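The Marble at the Flillmont

Cecilia Aryee had been told the Flillmont was the nice one. Her sister said so, and her sister had once called a bus station charming.

Room 7, then. She went straight to the bathroom, which was where hotels lied. Marble, or something that wanted to be taken for it. A mirror the width of the wall in a gold frame with curls on it. She ran a thumbnail along the curls and looked for flakes.

"It's very grand," said her sister from the bed.

"It's very gold."

Grand places, in her experience, put their money where you looked and saved it where you washed. She picked up the little white tube by the sink and put it back down. One squeeze, maybe 2 if you were mean about it. There was a flat white packet as well, and a folded paper thing she decided not to open, because folded paper in hotels generally wanted you to reuse your towels.

"Do you like it or not?"

"I haven't tried the hot tap."

She reached for it. The pipes gave a long, thoughtful knock.

"Give it a minute," her sister called.

Cecilia gave it a minute, and watched the mirror.
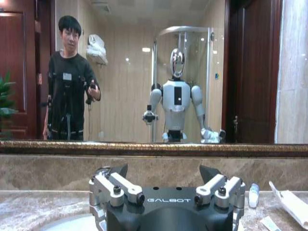 More short fiction
The Adjei Umbrella
Last Bus to Munum
What Hostitz Owed Us

2839 views
7 comments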